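Household Chores by Machine: Interim Report to the Truner Fund

Project: Illar
Reporting period: May to date
Report date: 2022-08-04

1. Purpose

The grant pays for one question to be tested: can a two-fingered machine hand be relied on for ordinary jobs in a home or a small shop? The jobs agreed with the Fund were clearing a desk, wiping it down, folding small cloths and restocking a low shelf. Work is being done at the Arkham site.

2. Desk clearing

We set a target of 3,000 recorded attempts across all four jobs by the end of the grant. Desk clearing has had most of our time so far. The hand copes well with boxes, cups and other firm items of a size that fits between the fingers. Flat items remain the main difficulty. A sheet of paper or a bank card lying flush with the surface gives the fingers nothing to close on, and in the last set of 192 attempts these items accounted for most of the failures.
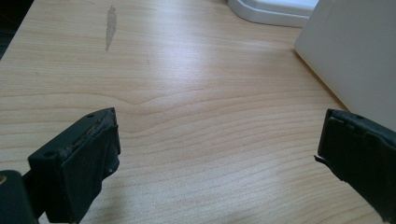 Gripper fingers over the desk, with nothing held between them.

Pale, shiny surfaces are also a problem. Glare hides the edges of light-coloured items, and the software sometimes takes wood grain for the outline of an object. We have changed the training set to include more bare surface, and early results are better.

3. Wiping down

This job is behind plan. The machine can hold a cloth and move it over a desk, but it cannot yet judge whether a mark has gone. A grey smudge on wood may be dirt, a dried spill or damage to the finish, and a person would rub it once and decide. At present the machine either stops too early or keeps wiping. We do not expect to solve this within the current grant and propose to report it as an open finding.
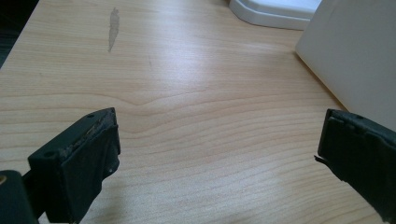

4. Wear and running costs

Finger pads are wearing faster than we budgeted for. The top edges scuff and chip, and strips of the covering lift at the side. Worn pads still grip firm items but slip on cloth. We have ordered 16 replacements from Ye and will move the cost from the travel line, which is underspent.

5. Next period

Cloth folding starts once the new pads are fitted. Shelf restocking will follow at a small shop, where we have agreed 11 sessions outside opening hours. Our view at this stage is that a machine can take on part of a chore under supervision. It is not ready to be left with a whole one.

Related items
Illar: original proposal and budget
Notes on cloth handling
Truner Fund: guidance for interim reports
Arkham site: access and safety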